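Okay, thread time. House rules for running pick-and-place trials in sim, because I've now argued about this in 2 different group chats and I'd like to just link something.

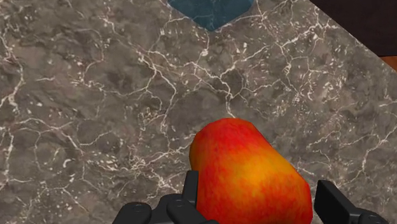
Rule one: write down what counts as a success BEFORE you run anything. Ours at Tulton used to say "object grasped." Grasped how?? Selorm Ofori and I scored the same batch separately and disagreed on a ton of it.

So now it reads: both fingers in contact, object clear of the surface, held until the timer ends. Boring! Works great.

Rule two: contact comes from the physics log. You do not get to eyeball it from the wrist view. A finger can look like it's touching and still have a sliver of counter showing next to it.

Rule three: fix your seeds and publish them. I don't care if it's a list of 523 ugly numbers, put it in the repo.

Rule four, the one people yell at me about. No throwing out "weird" episodes after the fact. If the fruit spawned at a bad angle, that's an episode. Score it. If the spawn was truly broken (half inside the counter, say), flag it with a reason and report how many you flagged.

We ran more than 2000 episodes for the Ackah report and the flagged list is an appendix. Took me an afternoon. You'll live.

Rule five: vary the background. Busy stone, plain wood, dark stuff, whatever you've got. We had a policy that looked amazing until Ayuba Nutsugah swapped the countertop texture and it fell on its face lol

Rule six: say "simulated" in the caption and the title. Every time. I've seen sim numbers get pasted into a slide next to hardware numbers with no label and I had to go lie down.

Still undecided on force limits. Trirnside caps theirs per object type, we use one cap for everything, and I kinda think they're right? Soft fruit and a mug shouldn't share a number.

Doing a cleaned-up version in November with the scoring sheet attached. If you have a rule I missed, reply with it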